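Section 4: Recording a table-clearing session at home

By now you should have both Rarkodora grippers charged and paired (see Section 3). If the lights are still blinking, pop back and finish that part first - a half-paired gripper will happily record, but the two tracks won't line up and the session can't be used.

Set aside a good stretch of the day for this. A full set is 80 episodes, and most people find their wrists would like a rest well before the end.

1. Choose a table you can walk all the way around. A kitchen is ideal, and you needn't tidy the benches behind it. Szu-yu Hsueh, who looks after the training side at Cimska, is rather fond of a lived-in kitchen, and the model is too.

2. Open the blinds or switch on the overhead light, whichever you'd normally do at that hour. Leave it that way for the whole set.

3. Scatter your rubbish over the table. Empty wrappers, paper bags, drink cartons and cups are all good. Mix stiff things with crinkly ones, and please don't flatten anything.

4. Stand with a gripper in each hand and hold both above the table for 2 seconds. Wait for the beep.

5. Close the fingers on the first item slowly, so that the coloured pads meet it squarely. Lift, pause, then carry it to the bin.

6. Carry on until the table is clear, using whichever hand is nearer. Picking up with both at once is fine and very welcome.
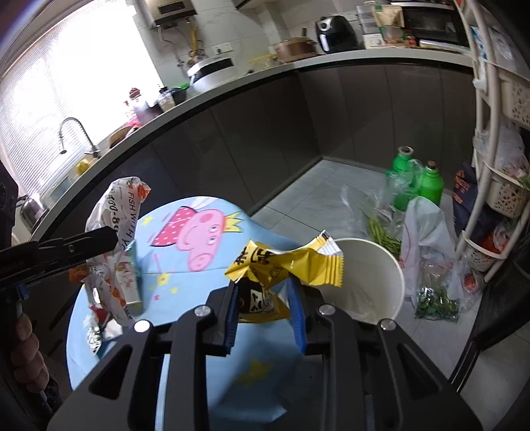 Figure 4-1. Both grippers loaded over a round table, with a paper cup still to collect.

7. Squeeze both triggers to end the episode, rearrange the rubbish and begin again from step 4.

Note: If you pinch two wrappers together by accident, keep going. Putting one back and starting over confuses matters far more than a double handful does.

Note: Patterned tabletops are fine, cartoons and all. Very shiny glass is best covered with a cloth.

CAUTION: Keep fingers clear of the gripper jaws while closing them. Do not use the grippers to pick up broken glass, knives or anything hot.

CAUTION: Cover or remove letters and prescriptions before you record. Anything on the table may end up in the footage.

When you've finished, dock both grippers and leave them until the upload light goes green. Error 293 means the storage is full; see Section 6.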